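Lingate Table Clearing Notes

README, last edited Friday, May 14, 2021

Covers clearing a small table after a snack. Scraps and wrappers go in the clear container, tableware stays on the tray until it is moved to the gray rack. Written for the Koyama room.

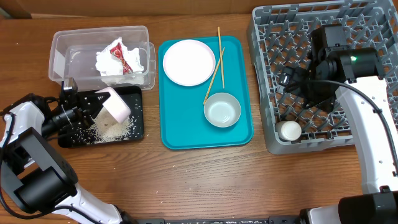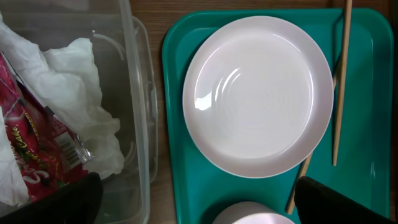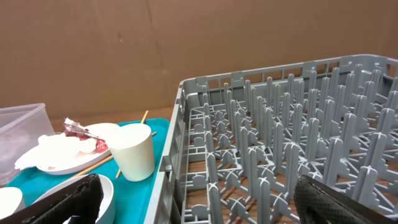 Can the container be used without a liner?

A liner is optional. Empty the container at the end of the day and wash it after up to 13 clearings.

Spare racks: 2, on the lower shelf.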